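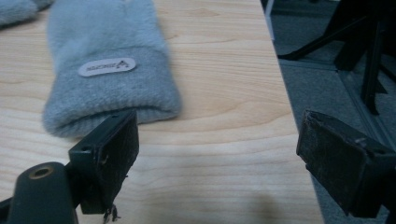 보슬보슬한 털장갑, 넣어두기 전에 손보는 법

2021년 9월 2일

9월 되자마자 장갑 얘기라니 좀 이르죠? 그런데 저는 해마다 이맘때 겨울 소품 상자를 한 번 뒤집어요. 추워진 다음에 꺼내면 꼭 한 짝이 없거나, 작년에 그냥 쑤셔 넣은 게 눌려서 납작해져 있거든요. 출근길에 현관에서 그걸 발견하면 정말 속상해요. 그래서 아직 반팔 입고 다닐 때 미리 꺼내서 빨 건 빨고, 짝 맞출 건 맞추고, 다시 접어서 넣어둡니다.

지난번 니트 모자 글에 털장갑은 어떻게 하냐고 물어보신 분들이 계셔서 이번엔 장갑만 따로 써볼게요. 손등 쪽은 보들보들하고 손목은 골지로 짜인, 겨울이면 어디서나 파는 그런 장갑이요. 가죽장갑이나 스키장갑은 전혀 다른 얘기니까 오늘은 빼겠습니다. 가죽은 저도 세탁소에 맡겨요.

일단 상자부터 비우기

탁자를 하나 싹 치우고 장갑을 몽땅 꺼내 놓으세요. 저는 바닥에서 했다가 머리카락이며 먼지며 다 묻혀서 일을 두 배로 만든 적이 있어요. 보풀 있는 원단은 뭐든 잘 들러붙잖아요. 특히 러그 깔린 방이면 꼭 상 위에서 하세요.

그다음 한 켤레씩 나란히 눕힙니다. 손목 끝이 같은 쪽을 보게 놓으면 길이 차이가 바로 보여요. 같은 장갑인데 한쪽 손목만 늘어난 경우가 은근히 많더라고요. 저는 오른손만 자꾸 벗었다 꼈다 하니까 오른쪽이 항상 먼저 늘어나요. (휴대폰 때문이에요, 네.)

짝 없는 장갑은 버리지 말고 따로 모아 두세요. 저는 블라인드 닦을 때 손에 끼고 쓱쓱 문지르는데 이게 그렇게 편할 수가 없어요! 털이 먼지를 잘 물어서 극세사 걸레보다 자주 손이 갑니다. 화분 잎 닦을 때도 좋고요.

라벨은 빨기 전에 읽어요

당연한 말 같지만 저는 오래도록 안 읽었어요. 손목 위쪽에 붙은 건 상표만 있는 경우가 많고, 세탁 표시는 안쪽 옆선에 숨어 있으니까 손목을 살짝 뒤집어 보세요. 글씨가 너무 작으면 휴대폰으로 찍어서 확대해서 보면 됩니다. 손세탁 그림이 있으면 아래 방법대로 하시면 되고, 물세탁 금지 표시가 있으면 털만 빗고 바람 쐬는 정도에서 멈추세요.

겉에 붙은 라벨은 실밥도 한번 봐주세요. 모서리가 들뜨면 다른 장갑 털에 걸려서 같이 뜯겨요. 같은 색 실로 두어 땀만 떠 줘도 한 철은 거뜬합니다.

빨기 전에 먼지 털기

창가에 가서 손목 쪽을 잡고 탁탁 텁니다. 그런 다음 부드러운 솔로 결을 따라 빗어 주세요. 저는 안 쓰는 아기용 머리빗을 쓰는데 칫솔도 괜찮아요, 새것 말고 좀 낡아서 끝이 부드러워진 걸로요. 박스테이프로 먼지를 떼는 건 말리고 싶어요. 털까지 같이 뽑혀 나와요. 제가 해봤습니다. 아끼던 장갑 엄지가 휑해졌어요.

보풀 제거기도 골지 손목에만 살살 쓰세요. 북슬북슬한 부분에 대면 그냥 털을 깎는 거예요.

대야 하나면 충분해요

세탁기 울 코스로 돌려도 되지 않냐고들 하시는데, 저는 장갑만큼은 대야에서 손으로 빨아요. 양이 적으니까 오래 걸리지도 않고요. 대야는 바닥이 평평한 네모난 게 좋아요. 장갑을 쫙 펴서 눕힐 수가 있거든요. 저는 동네 생활용품점 페론(Perron)에서 3000원 주고 산 걸 몇 년째 쓰고 있는데, 설거지통으로 쓰던 건 절대 섞어 쓰지 마세요. 기름기가 남아 있으면 털이 떡져요.

미지근한 물을 장갑이 잠길 만큼만 받고, 울 세제를 먼저 풉니다. 세제를 장갑 위에 바로 붓지 말고 물에 먼저요! 저는 플렐리스(Plelis) 중성세제를 쓰는데 향이 약해서 얼굴 가까이 가는 물건에 쓰기 편해요. 집에 있는 울 세제 아무거나 쓰셔도 됩니다. 세제가 없으면 샴푸 조금도 괜찮고요.

장갑을 담그고 손바닥으로 꾹, 놓고, 꾹, 놓고. 이것만 반복하세요. 비비면 안 돼요. 손가락 사이가 더러우면 손에 장갑을 낀 채로 물속에서 손 씻듯이 살살 문지르는 방법도 있는데, 이건 털 없는 손바닥 쪽에만 하시고요. 오래 담가둘 필요도 없어요. 진한 색 장갑이랑 밝은 색 장갑은 꼭 따로 하세요. 밝은 회색은 한번 물들면 답이 없더라고요.

헹굼은 물을 두 번 갈면 저는 충분했어요. 물 온도를 갑자기 바꾸지 말고 처음이랑 비슷하게 맞춰 주시고요.

짜지 말고 수건에 말기

자, 여기서 다들 비틀어 짜시죠. 참으세요! 마른 수건을 펴고 장갑을 올려서 김밥 말듯이 돌돌 만 다음에 위에서 꾹꾹 눌러 주세요. 수건이 축축해지면 새 수건으로 한 번 더 하고요. 그러고 나서 손가락 하나하나 모양을 잡아 줍니다. 뒤집힌 손가락이 있으면 젓가락 뭉툭한 쪽으로 밀어내면 돼요.

말릴 때는 그늘에 눕혀서요. 빨래집게로 손가락 끝을 집으면 손목에 물이 몰려서 축 늘어져요. 건조대 위에 망을 깔고 눕히거나, 없으면 수건 위에 눕히고 중간에 한 번 뒤집어 주세요. 드라이기는 찬바람만 쓰시고, 난로 앞은 정말 안 됩니다. 합성섬유 털은 열 받으면 끝이 꼬불꼬불 굳어요.

다 말랐나 싶어도 손가락 안쪽에 손을 넣어 보세요. 거기가 제일 늦게 말라요. 조금이라도 서늘한 느낌이 나면 하루 더 두시고요. 마지막으로 결 따라 한 번 더 빗으면 새것처럼 살아납니다. (새것까진 아니고, 작년보다는 확실히 나아요.)

접는 건 상 위에서

상판이 넉넉하면 대야는 한쪽으로 밀어 놓고, 남은 자리에서 바로 접으면 편해요. 저는 예전엔 장갑을 양말처럼 손목을 뒤집어서 한 짝으로 감쌌거든요. 이렇게 하면 짝은 안 잃어버리는데 손목 고무가 다 늘어나요. 지금은 두 짝을 손바닥끼리 포개고, 엄지를 안으로 넣고, 손목 쪽으로 한 번만 접습니다. 꽉 누르지 말고 도톰하게요. 넥워머나 얇은 목도리 같은 것도 비슷하게 접어서 세워두면 위에서 볼 때 뭐가 뭔지 다 보여요.
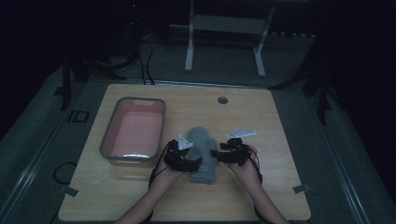

분홍빛 대야 옆에 도톰하게 접혀 있는 회색 천

세우는 요령은 접힌 쪽이 위로 오게 하는 거예요. 둥근 등이 위로 올라오니까 꺼낼 때 한 손으로 쏙 집을 수 있어요. 자꾸 쓰러지면 너무 얇게 접은 거니까 한 번 더 접어 보시고요. 그래도 쓰러지면 옆에 모자 하나 끼워 넣으세요. 저희 집 서랍은 그렇게 버팁니다.

라벨이나 작은 택이 있으면 바깥에서 보이게 접어 두는 것도 좋아요. 비슷한 회색이 여러 개인 집은 이게 은근 도움이 돼요. 저희 집은 다들 왜 그렇게 회색만 사는지, 작년 겨울엔 서로 바꿔 끼고 나간 날이 한두 번이 아니었어요.

어디에 넣어둘까

뚜껑 꽉 닫히는 플라스틱 통보다는 천 상자를 권해요. 저는 신발 상자도 써봤는데 종이 냄새가 배더라고요. 압축팩은 털 있는 물건엔 쓰지 마세요. 공간은 확 줄지만 봄에 넣은 게 겨울에 납작한 채로 나와요. 이미 눌린 장갑이 있다면 샤워하고 난 욕실에 잠깐 걸어 두었다가 결 반대로 한 번, 결대로 한 번 빗어 보세요. 꽤 돌아옵니다.

방충제는 양모가 섞인 장갑이 있을 때만 넣고, 장갑에 직접 닿지 않게 종이로 싸서 구석에 둡니다. 저는 삼나무 조각을 쓰는데 향이 약해지면 사포로 겉만 살짝 갈아 주면 또 나요.

상자 겉에는 마스킹테이프로 '장갑'이라고만 써 붙이세요. 저는 처음에 의욕이 넘쳐서 색깔별로, 사람별로 다 적었다가 그해 겨울이 가기도 전에 뒤죽박죽이 됐어요.

자주 물어보시는 것들

얼마나 자주 빨아야 하나요? 저는 한겨울에 매일 끼는 건 14일에 한 번, 가끔 끼는 건 철 끝날 때 한 번 빨아요. 붕어빵을 장갑 낀 채로 드시는 분은 더 자주 하셔야 하고요.

섬유유연제는요? 헹굼 마지막에 아주 조금은 괜찮은데 저는 잘 안 써요. 많이 넣으면 털이 미끌미끌해져서 자전거 손잡이 잡을 때 별로더라고요. 정전기가 심하면 유연제보다 가습기가 먼저예요.

터치되는 손가락이 빨고 나서 안 먹어요. 이건 저도 뾰족한 수가 없어요. 세탁 횟수가 쌓이면 점점 둔해지는 것 같아요. 그 손가락은 문지르지 말고 살짝 누르기만 하면 조금 더 오래가긴 했습니다.

털이 자꾸 빠져서 코트에 묻어요. 처음 산 장갑이면 한 번 빨고 빗질하면 많이 줄어요. 그래도 계속 빠지면 비닐봉지에 넣어서 냉동실에 하룻밤 뒀다가 털어 보세요. 친정엄마가 알려준 방법인데, 어떤 장갑은 되고 어떤 장갑은 안 돼서 반반이라고 말씀드릴게요.

골지 손목이 늘어났는데 살릴 수 있나요? 손목만 따뜻한 물에 적셔서 손으로 오므려 모양을 잡고, 그대로 눕혀 말려 보세요. 그래도 헐렁하면 안쪽에 가는 고무실을 한 줄 돌려 꿰매는 게 제일 빨라요. 실은 너무 당기지 마시고요, 손이 안 들어갑니다.

다음 글은 목도리 술 엉킨 거 푸는 법이에요. 댓글에 엉킨 사진 올려 주시면 제일 심한 걸로 골라서 따라 해볼게요!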